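Draht- und Kunststoffkörbe reinigen und helle Flächen pflegen

In vielen Küchen stehen Körbe jahrelang am selben Platz und werden nur ausgewischt, wenn etwas ausgelaufen ist. Gerade die offenen Modelle sammeln Fett und Staub an Stellen, an die man mit dem Lappen schlecht kommt. Die folgenden Hinweise gelten für Obstkörbe, Brotkörbe und kleine Ablagekörbe, danach geht es um Tische, Fronten und Wandflächen in hellen Farben.

Körbe aus Draht oder Kunststoff

Zuerst den Korb leeren und über der Spüle ausklopfen. Zwiebelschalen und Krümel lassen sich trocken am besten entfernen. Danach lauwarmes Wasser einlaufen lassen, höchstens 50 Grad, und einen Spritzer Spülmittel dazugeben. Kunststoff und ummantelter Draht können sich bei heißerem Wasser verziehen oder die Ummantelung wird an den Enden rissig. Den Korb 14 Minuten liegen lassen, nicht länger, wenn irgendwo blankes Metall zu sehen ist.

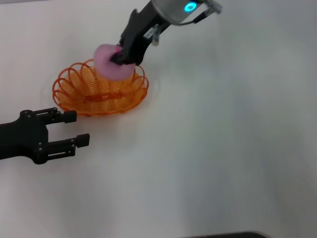

Für enge Windungen und Schlaufen nimmt man eine weiche Zahnbürste oder einen Pinsel mit kurz geschnittenen Borsten. Pfeifenputzer gehen auch, sie haben aber einen Metallkern, der auf glänzenden Oberflächen Kratzer hinterlässt. Immer der Windung entlang bürsten. Wer quer arbeitet, schiebt den Schmutz nur in die nächste Lücke.

Klebriges Küchenfett löst sich mit Natron. Einen Teelöffel mit wenig Wasser zu einem Brei rühren, auftragen, kurz warten, abspülen. Scheuermilch und die raue Seite vom Schwamm bleiben im Schrank. Bei farbigen Körben das Mittel vorher an der Unterseite testen, kräftige Rot- und Orangetöne geben manchmal Farbe ab.

Zum Trocknen den Korb umgedreht auf ein Geschirrtuch stellen. Auf der Heizung hat er nichts verloren. Bei ummanteltem Draht die Enden kontrollieren, dort zieht Wasser ein und es bildet sich Rost. Eine offene Stelle kann man mit einem Tropfen klarem Nagellack schließen, solange dort keine Lebensmittel aufliegen.

Nachtrag zum Obst: Paraskevi Tsoukalas aus Dultstead schreibt, sie lege im Sommer ein Blatt Küchenpapier unter Pfirsiche und Pflaumen und wechsle es täglich. Das verhindert keine Druckstellen, der Saft läuft aber nicht mehr auf den Tisch. Bananen besser getrennt lagern, Äpfel ebenso.

Helle Tischplatten

Matte weiße Platten zeigen Fingerabdrücke weniger als glänzende, dafür setzen sich Kaffee, Rotwein und Kurkuma schneller fest. Flecken gleich mit einem feuchten Tuch aufnehmen. Ist der Fleck schon angetrocknet, ein nasses Tuch auflegen, eine Weile liegen lassen und erst dann wischen. Kurkuma verblasst oft von selbst, wenn die Stelle ein paar Tage Sonne bekommt.

Graue Striche von Töpfen oder Tellerrändern sind meistens Metallabrieb und kein Kratzer. Sie gehen mit einem weißen Radiergummi weg. Schmutzradierer sind feines Schleifmittel: auf matten Flächen entstehen damit glänzende Stellen, die bleiben.

Mikrofasertücher bei 60 Grad waschen und ohne Weichspüler, sonst schmieren sie. Ein Tuch für den Tisch, ein zweites für Herd und Spüle.

Wandpaneele und Fugen

Glatte Paneele und große Fliesen wischt man von unten nach oben ein und von oben nach unten ab. So laufen keine Streifen in den trockenen Schmutz. Wenig Wasser nehmen, besonders bei Platten, deren Kanten nur gesteckt sind. Das Tuch soll feucht sein und nicht tropfen. 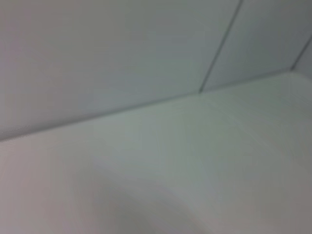
Silikonfugen werden mit der Zeit grau oder grünlich. Leichte Verfärbungen gehen mit Spülmittel und Zahnbürste weg, hartnäckige mit Alkohol aus der Apotheke auf einem Wattestäbchen. Dabei lüften und nicht neben einer Gasflamme arbeiten. Ist der Schimmel in das Silikon eingewachsen, hilft Putzen nicht mehr, dann muss die Fuge heraus.

Alte Fugen schneidet man mit einem Cuttermesser beidseitig ein und zieht den Strang ab. Reste mit einem Kunststoffschaber lösen, die Flanken entfetten und gut trocknen lassen. Neu verfugen erst am nächsten Tag. Shuzhen Fan, Malerin in Skumholm, klebt dafür beide Seiten mit Kreppband ab und zieht es ab, bevor das Silikon eine Haut bildet. Mit einem in Spülwasser getauchten Finger wird der Rand zum Schluss noch einmal geglättet.

Essigreiniger gehört nicht auf Zementfugen und nicht auf Naturstein. Chlorreiniger nie mit anderen Mitteln mischen, auch nicht mit Resten im Eimer.

Wer im Dezember viel backt, wischt die Wand hinter der Arbeitsfläche am besten gleich abends ab. Mehlstaub und Fettdunst zusammen geben einen Belag, der nach einer Woche deutlich mehr Arbeit macht.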